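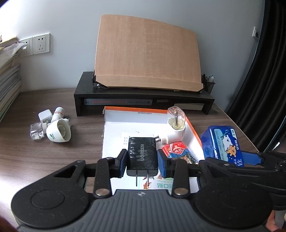
Step 2: Feed your planarians and let them settle

Once your flatworms are home in their jar, give them a few quiet days before you do anything else (I know, waiting is the hard part!). I keep mine in Jellura spring water, 200 ml to a jar, and offer a crumb of boiled egg yolk. Take out the leftovers after an hour or so, as old egg clouds the water terribly. Then stop feeding for a full week, so their bellies are empty when you cut.

Step 3: Make the cut

Lay a worm on a cold, damp piece of filter paper and wait until it stretches out nice and long. Cut straight across the middle with a clean blade, in one go, and rinse both halves into fresh water. Mine usually start gliding about again within minutes, even the tail, which still makes me smile every April when we do this.

Step 4: Watch the new head come in

Keep the jars somewhere dark and cool, and change the water every other day. Look for a pale bump at the wound first. Stem cells gather there and build the missing parts, eyes and all, so have your magnifier handy and draw what you see each evening.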